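홈 여행 길 위에서 숙소 먹을것 지난호
검색어를 입력하세요 검색
인쇄하기 | 이메일로 보내기

트랄라노, 소금길을 걸어서 넘다

2024. 06. 20

버스가 늦었다. 산 아래 베르케로 터미널에서 한 시간 반. 매점은 문을 닫았고 자판기는 동전만 먹었다. 시간표에는 분명히 오전 출발이라고 적혀 있는데 기사 아저씨 말로는 그건 겨울 시간표란다. 여름 시간표는 어디 있냐고 물으니 본인 머리를 가리킨다. 그래요. 탔다.

트랄라노(Trallano)까지 가는 길은 하나뿐이다. 강을 끼고 올라가다가 석회암 벼랑이 나오고, 벼랑 중간에 난 길을 버스가 그냥 간다. 난간 있는 데도 있고 없는 데도 있다. 왼쪽 자리에 앉을 것. 오른쪽은 바위만 본다. 나는 오른쪽에 앉았다.

이번 취재의 목적은 소금길이었다. 바다에서 말린 소금을 노새에 실어 내륙으로 나르던 옛길. 도로가 뚫리고 나서 반세기 넘게 덤불에 묻혀 있다가 몇 해 전부터 구간별로 다시 열렸다. 전체는 길지만 여행자가 걷는 건 보통 트랄라노에서 기도시코(Gidosico)까지, 고개 하나를 넘는 구간이다. 거리 12km. 고개 높이 965m. 숫자만 보면 동네 뒷산인데 시작점이 거의 강바닥이라 그걸 다 올라야 한다. 평지가 없다. 올라가거나 내려가거나.

마을 이야기부터. 트랄라노는 작다. 광장 하나, 교회 하나, 빵집 둘. 빵집 둘은 서로 사이가 안 좋다고 들었는데 확인은 못 했다. 광장 바닥은 강자갈을 세로로 박아 만들어서 얇은 신발로 걸으면 발바닥이 아프다. 저녁이면 사람들이 의자를 들고 나온다. 카페 의자가 모자라서 집에서 들고 나오는 것이다. 여행자에게는 안 빌려준다. 돌계단에 앉았다. 따뜻했다. 낮 동안 데워진 돌.

소금 창고는 마을 아래쪽 강가에 있다. 벽 두께가 팔 하나 길이쯤 되는 건물인데 안이 서늘하고 냄새가 묘하다. 젖은 종이 냄새? 벽 아래쪽은 소금기 때문에 돌 표면이 가루처럼 일어난다. 손대지 말라고 써 있고 다들 손댄 자국이 있다. 안에는 옛 저울, 노새 안장, 세금 장부 복사본. 장부가 재미있다. 소금 한 자루에 매긴 세금이 해마다 오르고, 그에 맞춰 신고된 자루 수는 해마다 줄어든다. 나머지는 밤에 넘어갔겠지. 입장료는 현금만. 거스름돈 없음.

길 안내는 라이사 비텐쿠르트(Raíssa Bittencourt) 씨에게 부탁했다. 지질학을 공부하러 왔다가 눌러앉았고, 지금은 소금길 구간을 안내한다. 말이 빠르고 걸음은 더 빠르다. 첫 만남에서 내 신발을 보더니 끈을 다시 묶으라고 했다. 발목 쪽은 느슨하게, 발등은 세게. 내려갈 때는 반대. 이 한마디 덕에 발톱을 살린 것 같다.

출발은 해 뜨기 전. 여섯 시면 이미 늦단다. 남쪽 사면이라 그늘이 금방 사라진다. 마을 뒤편 빨래터를 지나 밤나무 숲으로 들어가면 바로 오르막이고, 길바닥에 납작한 돌이 깔려 있다. 가운데가 움푹하다. 노새 발굽에 닳은 거라고 한다. 비 온 다음 날은 여기가 제일 위험하다고. 우리가 간 날은 말라 있었는데도 두 번 미끄러졌다.

숲을 벗어나면 석회암이다. 하얗고 날카롭다. 빗물이 바위를 녹여서 칼날 같은 홈을 파놓았는데 멀리서 보면 빨래판 같고 가까이서 보면 그냥 무섭다. 라이사 씨가 여기서 걸음을 멈췄다. 처음으로.

“이 밑이 다 비어 있어요. 우리가 걷는 데 밑으로 강이 하나 더 있어요.”

귀를 대보라고 해서 바위 틈에 귀를 댔다. 찬 바람이 나온다. 물소리는, 글쎄. 들리는 것도 같고. 비가 많이 온 뒤에는 확실히 들린다고 한다. 이 지하 물길이 반대편 기도시코 쪽 벼랑에서 샘으로 터져나온다. 그러니까 물은 산을 뚫고 가고 사람은 넘어서 가는 셈. 물이 훨씬 똑똑하다.

중간에 쉼터가 하나 있다. 지붕 없는 돌집. 옛날엔 노새를 바꿔 묶던 데라는데 지금은 벽만 남아서 바람막이로 쓴다. 물은 없다. 다시 쓴다, 물은 없다. 지도에 물방울 표시가 있는데 그 샘은 여름이면 마른다. 한 사람당 최소 2리터는 지고 올라갈 것. 라이사 씨는 여기서 삶은 달걀과 딱딱한 치즈를 꺼냈고 나는 마을에서 산 빵을 꺼냈다. 소금 안 든 빵. 소금길 마을인데 빵에 소금이 없다. 세금이 비쌌던 시절 버릇이 남은 거라고들 하는데 다른 설명도 세 가지쯤 들었다. 어느 게 맞는지 모르겠다. 치즈랑 먹으면 맛있다.

고개 정상에는 돌무더기와 녹슨 십자가. 바람이 세다. 모자 날아갈 뻔. 날이 맑으면 바다가 보인다는데 우리는 반만 맑았다. 파란 띠 같은 게 지평선에 걸려 있었고 라이사 씨는 바다라고, 나는 구름이라고 했다. 남쪽으로는 방금 올라온 골짜기, 북쪽으로는 계단밭. 풍경이 완전히 달라진다. 올라온 쪽은 희고 메마르고, 내려갈 쪽은 초록이다. 고개 하나 사이로 비 오는 양이 다르다고.

내리막이 더 힘들다. 무릎. 지그재그 길이 끝없이 이어지고 자갈이 굴러 내린다. 스틱 있으면 꼭 가져갈 것. 나는 없어서 나뭇가지를 주웠다가 금방 부러뜨렸다. 절반쯤 내려오면 계단밭이 시작되고 거기서부터는 길이 담장을 따라간다. 올리브, 그다음 포도, 더 내려가면 콩. 밭주인들이 길 가는 사람에게 손을 흔들어준다. 문은 지나간 뒤에 꼭 닫아야한다. 염소가 나온다. 우리 앞에 간 사람이 안 닫아서 염소 두 마리가 길 한가운데 서 있었고 라이사 씨가 욕을 하면서 몰아넣었다.

그리고 샘. 기도시코 마을 조금 위, 벼랑 밑동에서 물이 그냥 쏟아져나온다. 산 밑을 지나온 물. 손을 넣으면 열을 세기 전에 아프다. 물 색은 초록에 가까운 파랑인데 햇빛이 비칠 때랑 아닐 때가 아주 다르다. 정오 무렵이 제일 좋다. 샘 아래로 방앗간 터가 줄지어 있고 그중 하나는 지금도 돌아간다. 밀 대신 밤을 빻는다. 밤가루 한 봉지 샀다. 집에 와서 보니 뭘 해먹어야 할지 모르겠고, 지금도 찬장에 있다.

기도시코의 숙소는 선택지가 많지 않다. 우리가 묵은 곳은 시미유(Simiyu)라는 여관. 이름 뜻을 물었는데 전 주인이 지은 거라 모른다고 한다. 3층짜리 노란 건물, 엘리베이터 없음. 12km 걷고 나서 계단. 내 방은 203호였는데 여기는 1층을 0층으로 세니까 203호는 우리식으로 3층이다. 창을 열면 바로 개울이다. 밤새 물소리. 예민한 사람은 뒤쪽 방을 달라고 할 것. 나는 기절하듯 잤다.

저녁은 여관에서 먹는다. 메뉴 없음. 그날 있는 걸 준다. 콩 수프, 토끼 고기, 민물고기 튀김, 그리고 어디서나 나오는 그 치즈. 고기 안 먹는 사람은 예약할 때 미리 말해야 한다. 와인은 병이 아니라 주전자로 나오는데 마신 만큼 눈금을 보고 계산한다. 라이사 씨 말로는 눈금이 좀 후하단다. 주인 쪽에 후한지 손님 쪽에 후한지는 말 안해줬다. 옆자리에는 은퇴한 측량 기사 부부. 소금길을 구간별로 나눠 해마다 하나씩 걷는다고 했다. 올해가 세 번째. 둘 다 무릎에 보호대를 차고 있었다.

짐 이야기. 편집부로 제일 많이 오는 질문이라 따로 적는다. 무조건 가볍게. 하루 구간이면 20리터 배낭으로 충분하고, 이어서 걸을 거면 30리터. 윗옷 두 벌, 하나 입고 하나 넣고. 면은 안 마른다. 얇은 바람막이는 한여름에도 필요하다, 고개에서. 여관에는 세탁실이 따로 없지만 개울 쪽 마당에 빨랫줄이 있어서 저녁에 널면 아침에 걷는다. 집게는 모자라니 몇 개 챙겨갈 것. 짙은 색 옷은 석회 가루가 묻으면 티가 심하게 나는데 털면 대충 떨어진다.

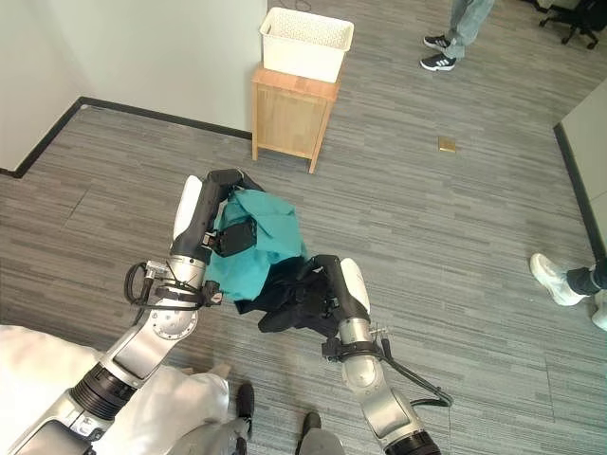
청록색 천과 검은 옷.

짐을 맡기는 방법도 있다. 트랄라노 광장의 담배가게에 아침 일찍 맡기면 오후에 기도시코 여관으로 실어다준다. 한 개에 5유로. 단, 차가 도로로 빙 돌아가기 때문에 걷는 사람이 먼저 도착하는 일도 생긴다. 약이나 여권은 몸에 지닐 것. 나는 충전기를 맡긴 가방에 넣어서 고개에서 전화기가 꺼졌다. 사진이 정상 이후로 없는 이유.

돌아오는 길. 같은 길을 걸어서 돌아가는 사람도 있고, 대단하다, 나는 버스를 탔다. 기도시코에서 베르케로까지 내려가는 버스가 하루 두 번. 오전 것과 오후 것. 오후 버스는 학생이 많이 타서 앉기 어렵다. 방학이 시작되는 7월에는 오후 버스가 없어진다고 하니 꼭 확인할 것. 확인은 어디서? 여관 주인한테. 인터넷에 있는 시간표는 믿지 말라고 세 사람이 따로따로 말해줬다.

가기 좋은 때는 늦봄, 그리고 초가을. 6월 중순도 괜찮았지만 아침 아홉 시부터 벌써 뜨거웠다. 한여름은 말리고 싶다. 겨울에는 고개에 눈이 오고 여관이 닫는다. 봄에는 계단밭에 꽃이 피는데 대신 지하 강물이 불어서 샘 근처 길이 잠기는 날이 있다. 그럴 땐 위쪽 우회로로. 표시는 빨간 줄 두 개, 나무 말고 바위에 칠해져 있다. 노란 표시는 사냥꾼 길이니까 따라가지 말 것. 우리도 한 번 따라갔다가 가시덤불 앞에서 돌아나왔다. 안내인이 있어도 그런다. 라이사 씨는 표시가 바꼈다고 주장했다.

떠나기 전날 저녁에 라이사 씨한테 같은 길을 몇 년씩 걸으면 지겹지 않냐고 물었다. 수프를 먹다가 한참 생각하더니,

“올라가는 건 지겨워요. 내려가는 건 아직 괜찮고.”

그러고는 다시 수프. 다음 날 아침에는 이미 없었다. 새벽에 다른 팀을 데리러 고개를 되넘어갔다고 여관 주인이 전해줬다. 식탁에 내 나뭇가지 스틱 반토막이 놓여 있었고.

버스는 제시간에 왔다. 이번엔 왼쪽에 앉았는데 방향이 다르니까 또 바위쪽이다.

가는 길 메모
베르케로 터미널에서 트랄라노행 버스. 표는 기사에게 직접, 잔돈 준비.
소금 창고는 점심시간에 닫는다. 꽤 길게 닫는다.
소금길 안내는 전날 저녁까지 예약. 광장 담배가게에서 받아준다.
시미유 여관, 저녁 포함 여부를 미리 말할 것. 카드는 되는데 기계가 자주 쉰다.
고개 위에서는 전화가 안 터진다. 정상 돌무더기 바로 옆에서만 잠깐 된다.

인쇄하기 | 이메일로 보내기
이전 글 다음 글 목록 맨 위로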